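## Cutting water use at the washing machine

A full load uses less water per garment than two half loads. Fill the drum to three quarters of its height, leaving a hand's width at the top. Machines with a load sensor, such as the Brakby, still run a minimum fill, so a few shirts cost nearly as much as a basketful.

Turn off "extra rinse" unless someone in the house has sensitive skin. Margit Hajdu logged her meter from September on and saved 306 gallons over the winter with that one change.
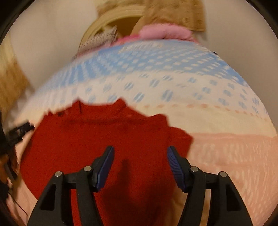 Does the quick cycle save water?

Only on small, lightly soiled loads. With a full drum it rinses poorly, and the second rinse cancels the gain.

Measure detergent with the cap lines — excess suds can trigger an added rinse on many newer machines. Check the inlet hoses twice a year and replace any that bulge near the fitting.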